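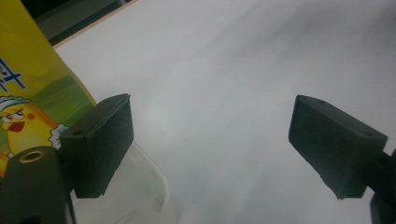

Anudard Handling Practice Project
Progress report to the Paria Fund, second reporting period
Prepared by the project office, Jayawardena Automation

1. Purpose of the period

The grant supports the drafting and trial of a code of practice for recording manipulation work with hand-held grippers. The first period produced an outline. The work reported below turned that outline into a numbered draft, put the draft into use at the bench, and revised the clauses that could not be followed as written.

2. Status of the draft code

Draft B was issued to the bench operators in February. It has nine sections, covering bench preparation, tool condition, object selection, start and end positions, operator conduct, naming of recordings, rejection criteria, storage and change control. Seven of these are stable. Rejection criteria and change control remain open and are dealt with in section 5.

Wording has been tightened throughout. "Should" now marks a recommendation and "shall" a requirement, and the two are no longer mixed within one clause. Clauses that combined several requirements have been split, so that an audit finding can be recorded against a single number.

3. Tool condition

Section 2 of the code requires a check of the gripper at the start of each session and after any knock or drop. The operator opens and closes the jaws through their full travel, looks at both pad faces, and confirms that the fixings are seated. Surface scuffing is accepted. Lifting, splitting or play at the joint is not, and the tool is withdrawn until the part has been changed.

The earlier outline asked for the pads to be cleaned "regularly". Operators read this differently, and the clause now calls for a wipe with a dry lint-free cloth before the first recording and at each change of object group. Solvents are not permitted on the pads.

A recording shall begin with the jaws fully open and clear of any object, and shall end in the same state.

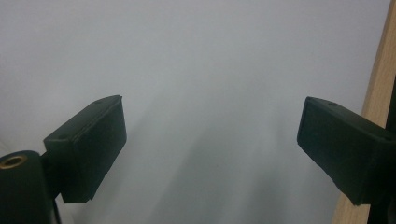
The open position is held for four seconds at each end. A shorter hold was tried and made it difficult for reviewers to separate one attempt from the next. The rule applies equally to failed attempts, which are kept and labelled as such.

4. Trial against the draft

The trial comprised 141 recordings made under Draft B. Each was reviewed against the code by a person who had not made it. Around 70 were returned with at least one finding. The great majority of findings were clerical: a missing session code, a tool check not signed, or an object group left blank. These do not affect the use of the recording but they do affect traceability, and the record sheet has been reordered to follow the sequence of work at the bench.

Findings on the handling itself fell under two headings. The first was an end position not held for the full time. The second was the treatment of clear plastic items, whose edges are hard to make out against a pale bench top. Draft B gave no guidance on this. A clause has been added requiring transparent items to be listed on the session sheet, so that reviewers know what to expect, and allowing a darker mat where the task permits – the mat then has to be noted as well. Printed retail packaging gave no comparable difficulty under review.

5. Open matters

Rejection criteria. Reviewers agree on clear failures but differ on recordings in which the tool touches the bench edge without disturbing the task. Two alternative wordings are being tested on the same set of recordings.

Change control. Alumari, the partner site, works from its own copy of the draft with local notes. It has been agreed in principle that a single controlled copy will be held at Anudard. The procedure for urgent amendments has not yet been written.

Reviewer time. Review took longer than allowed for in the plan. The shortfall was met from the contingency line and no further funds are requested.

6. Work for the next period

Draft C will be issued once the rejection wording is settled. Alumari will then repeat the trial with its own operators, using the revised record sheet. A short bench card, limited to the "shall" clauses of sections 1 to 4, is being prepared and will be supplied to the Fund with the next report.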